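Ball Chains, Charms and the Upkeep of a Small Collection

December 7, 2022

It has been my practice for several years to set aside the first part of December for the maintenance of household items that receive no attention during the remainder of the year. The present entry concerns ball chains and the small charms that are kept on them. Readers who follow these pages for the notes on picture framing may wish to wait for the next entry.

The collection in question began with a purchase of 400 assorted charms from Bestetti, a mail-order supplier of craft findings. The greater part of that order has since been given away, used on zipper pulls, or attached to the keys of relatives. What remains is stored on lengths of ball chain, and it is the chain that requires most of the work.

Ball chain consists of hollow metal beads joined by short pins, each of which turns freely inside its bead. This construction allows the chain to bend in any direction without a fixed side. It also allows the chain to wrap around whatever is attached to it. A charm with a narrow loop will travel along the chain until it meets another charm, and the two will then cross. Once a third has joined them, pulling at the free end only tightens the knot.

The method I follow was first described to me by Nuwan Samarakoon, with whom I shared a workbench at the Ogola evening classes. The chain is held upright by its clear end, so that the tangled portion hangs or rests just at the surface. The lowest charm is moved first. It is turned until its loop faces the gap in the knot and is then passed back through. The work proceeds upward from there, and the upper length is kept straight throughout. I had previously done the reverse, beginning at the top, and had bent a number of pins in the process.

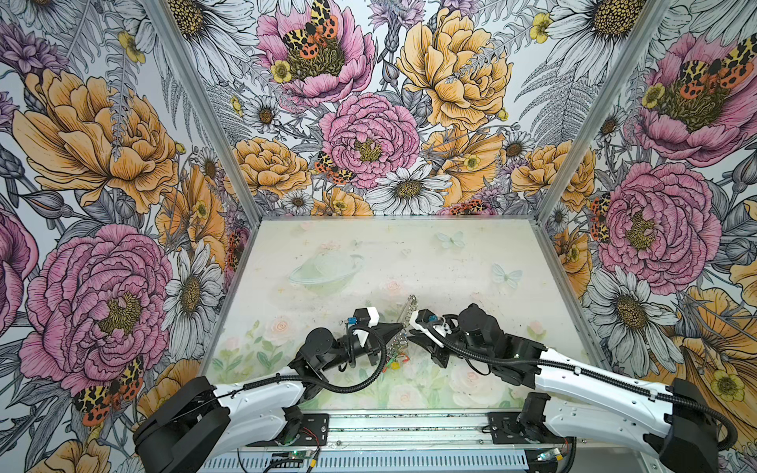
A surface with a little grip is preferable to bare glass, on which small charms slide. Good light is necessary. I do not recommend the use of a needle on painted charms, as the point will lift the color at the edge of the loop. A wooden toothpick is adequate for nearly every knot, and for the remainder the connector may be opened and the charms taken off one at a time.

With regard to connectors, the common type is a small folded sleeve with an opening at each side. The last bead is pressed in sideways and then drawn toward the end until it seats. A sleeve that has been opened many times becomes loose and should be replaced. I keep a packet of spares from Stosen in the same drawer as the chain. They are slightly wider than the originals, and a gentle squeeze with flat pliers is required after the bead is in place.

Cleaning is a brief matter. The chain is wiped with a soft cloth and a drop of dish soap in warm water, rinsed, and laid on a towel overnight. It should not be put away damp, for the interior of the beads holds water longer than the outside would suggest. Charms are wiped separately. Polish is not used on any of them - I made that error in June with a plated star and the plating did not survive.

Storage has been revised this year. The former arrangement was a single biscuit tin, in which every chain eventually found every other chain. I have replaced it with a Bruvmont drawer insert, divided into shallow compartments, and each chain is now laid in its own compartment with the connector closed. Closing the connector is of some importance. An open chain will thread itself through a neighboring loop whenever the drawer is shut with any force.

Two chains have yet to be sorted. One has a kinked section that will be cut out and rejoined with a new sleeve, and the other carries several charms whose loops have spread. I intend to close those loops with the smaller pliers once the pliers have been returned by my sister, to whom they were lent for the repair of a lamp.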